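Ticket 1690
Product: Plumia simulation kit, pick-and-place pack
Opened: 18 March 2025
Customer: Disholm
Status: Resolved, open item carried over
Priority: Normal

Customer report

We are evaluating the Plumia kit before we decide on a full license. The marker-in-cup task runs to the end without an error, but the score sheet marks most episodes as failed. In replay the marker looks fine to us. Out of 600 episodes, only 13 were scored as a success. We have not changed the arm model or the gripper. The only edit on our side was the room: we swapped the default walls and floor for our own textures and put a cloth on the table.

Please tell us if this is a scoring fault or a setup fault. We have an internal review in May and need to know which.

Support, first reply

Thanks for the report. Please send the task file, the scene file and the log from one failed episode. Also confirm which physics preset you are using. The preset name is on the first line of the log.

Customer

Files uploaded. Preset is "Vedeo standard." We tried "Vedeo fine" on a short run and saw no difference in the score.

Support

Logs received. The failed episode stops on this line:

check_inserted: false (reference surface not found)

The check does not look at the marker first. It looks for the surface under the cup, takes the cup height from that, and then tests how far down the marker is. If the surface name is missing, it returns false every time the check is called. Your scene file names the surface "cloth_top." The task file still asks for "table_top."

The 13 passes come from episodes that loaded the old scene from cache, so please do not count them in your evaluation.

Steps to fix:

1. Open the task file and set reference_surface to cloth_top.
2. Clear the scene cache.
3. Run 2 episodes with rendering on and send us a still from the point where the check is called.

Customer

Done. Both episodes scored as a success. Still attached, default side view, our room.
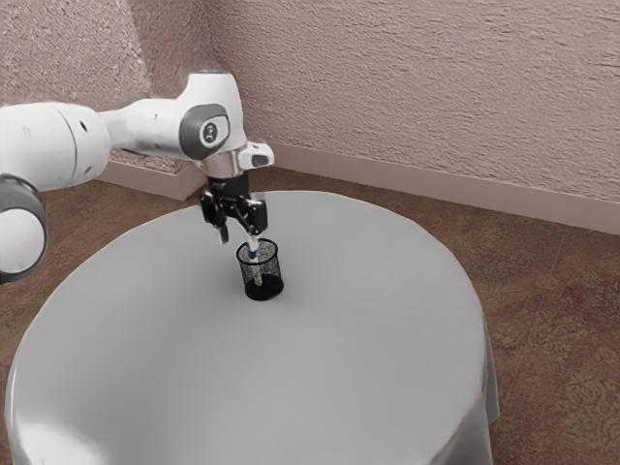
Source: Disholm, render from Plumia kit, ticket 1690 attachment

Support

Thank you. The marker reaches down inside the mesh cup and the cup is sitting on the cloth, so the scene matches what the check expects. No change to the gripper settings is needed.

One question before we close – do you want the old episodes rescored? The rescore tool can do it from the saved states, so you would not have to run them again.

Customer

Yes please. We would also like a warning when the surface name is missing. A plain "false" cost us a lot of time.

Support

Rescore job queued under your account. The warning is logged as a feature request with the Pană tools group – no release date yet. Closing this ticket. Reply here to reopen it.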